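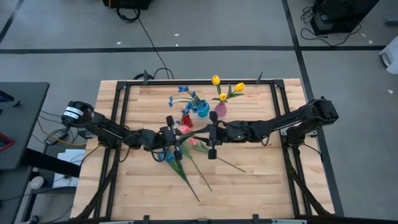 I keep getting the same messages about the two-arm table, so I'm putting the answers in one place. I'll add to it when new stuff comes in. If you only want the parts list, skip to the bottom, though I warn you it's short.

## What is this thing, anyway?

It's a two-arm tabletop robot I've been putting together at Vakeck, the shared workshop where I rent floor space. The project is called Pestard. I want the two arms to pick up artificial flowers and put them in vases, one arm holding or passing while the other places. It's a hobby build, and I work on it in the evenings and on most of my Thursday off.

## Why flowers?

Because blocks got boring! I did blocks for months. A block is the same every time you grab it, and you can get a pretty dumb program to look smart with blocks. A fake tulip has a heavy end and a floppy end and leaves that catch on everything, and if you grab it in the wrong spot the whole thing swings around. The vases are small and they tip easily too, so there's a lot to get wrong with very little stuff on the table.

Also they were cheap and I like looking at them.

## Real ones or fake ones?

Fake, all of them. I have tulips in yellow and pink, plus bunches of a small blue flower that I never learned the name of. Real stems bruise and drip, and I don't want water anywhere near those cables.

## Which flower is the hardest?

The blue ones, by a lot. The stems are thin and there's a spray of little petals at the end, so the camera software has a hard time deciding where one stem stops and the next one starts. Tulips have one big blossom and one thick stem (well, thicker), and the arms can usually find that. Two tulips lying close together is still a bad time, especially when the leaves overlap.

## Why mount the arms on the sides and not along the back?

I tried the back first. Both arms came in over the same strip of table and kept wanting to be in the same place. With one on the left rails and one on the right rails they meet near the middle, and each one has its own half to retreat into when things go badly. The handoff is easier as well, since the grippers come at each other more or less head on.

The downside is that the far corners are awkward. I just don't put anything there.

## What's the frame made of?

It's metal, black, with doubled rails down each side and a bar across the far edge. I started with single rails and the arms shook every time they stopped moving. You wouldn't see it standing there, but the gripper tips would wobble and the stem would miss the vase. Doubling the rails took care of most of it. If you copy one thing from this build, copy that.

## Is the table special?

Nope, it's a butcher-block top. It's heavy, it's flat, and it doesn't mind being clamped and drilled. I do wish the color were plainer – all those cream and tan and pinkish strips gave my stem detector fits in the beginning. It would find a "stem" running the entire length of the wood. I thought about painting the top gray and then trained the detector on more pictures of bare table, which was less messy.

## How much training did it need?

I recorded 400 runs by hand, which means me driving the arms through the motion while everything gets logged. I threw out the ones where I fumbled or bumped a vase in a way that made no sense, and that left 356. I'm told that's not a lot. It felt like a lot at 11 at night.

If you're planning your own, do them in small batches. Mine got sloppy after an hour and I could see it later in how the arms moved, kind of lazy and late on the grip.

## How well does it work?

On a good evening, up to 70 percent of the single tulips go into a vase and stay there. The blue ones are way below that and I'm not ready to put a number on them. Handoffs between the arms are somewhere in between, and they depend a lot on where along the stem the first arm grabbed.

## What do you do when a vase tips over?

I used to stop and set it upright. Now I let the run finish, because I wanted to see what the arms would do with a vase on its side. Mostly they try to put the flower where the opening used to be. I'm working on a separate step for picking the vase back up, and I'll write about it when it does something worth writing about.

## How do you handle all the cables?

Badly. There are cables on the table, cables behind the table and cables on the floor, and every time I get them tidy I add another one. A few things that helped:

- Leave a loose loop at each wrist. Mine was too tight at first and the gripper would stop short of a full turn.
- Bring each arm's main cable out toward its own side, away from the middle.
- Keep the power unit off to the side where you can reach it without leaning over the arms.

## What's the black tape on the floor for?

Those lines show people how close they can get while the arms are powered. It's a shared space and there's always somebody walking through with a sheet of plywood. I redo the tape when it starts peeling.

## Is it safe?

The arms are slow and I keep the force limits low, but they're still strong enough to pinch you. I don't reach in while they're on. I stop the program, wait, and then move the flowers. It adds maybe ten seconds to a reset, and I've got a good scar on my thumb from the one time I skipped it.

## Did you write the software yourself?

Part of it. The motion side is mine, and the piece that decides which arm goes first is a small planner named Salehi that I wrote over one long weekend and have been patching ever since. It looks at where the stems are lying and picks the closer arm, with a couple of extra rules so the two don't both go for the same flower. Version 8 is the one I'm running now. I'm not sharing the code yet – it's full of notes to myself and I'd like to clean those out first.

## Can I come see it?

Sure, if you're a member or know one. Ask at the front desk at Vakeck and they'll tell you if I'm in.

## Parts list?

Two arms with grippers, silver mounting plates for both, the black rails, clamps, the butcher-block table, a power unit, and way more cable than you think. The small brackets came from Wernero, and I'd order a few spares because I stripped two of mine. Vases and flowers came from a craft store clearance bin, so your colors will be different.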